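Ticket 2811 -- Label printer drops off the network after idle
Opened: 2026-02-19
Product: Jisel print server, firmware 2.28
Status: waiting for customer

Good morning. I write again because the printer at our packing desk disappears from the network when it stands idle for 44 minutes. The status page says "offline", but the lamp on the front stays green. If I switch it off and on, it works until the next long pause.

What I already tried: a new network cable, another port on the switch, and a fixed address in place of the automatic one. The fixed address made no difference. I also turned off the sleep mode in the menu -- the setting is saved, I checked it after restart. 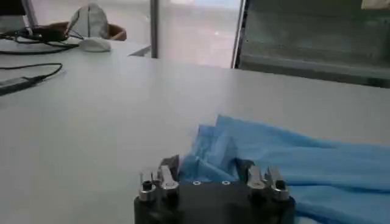

Stollar support, Hunt: Thank you for the clear list. Sleep mode in the menu concerns only the print head. The network card has its own power setting, and you find it on the web page of the server under Advanced, Link. Please set "Energy saving" to Off and send us the log after the next idle period.

I found the setting and it was On. I changed it at 11 and left the printer alone during lunch. After the pause it answered to ping, and the first label came out without restart. The log still has 2 lines with "link renegotiated", which I do not understand. I paste them below this message in the log field.

Please keep the ticket open until I have tested it over one night.

Regards,
Zoriana Ostapchuk
Fatier, shipping office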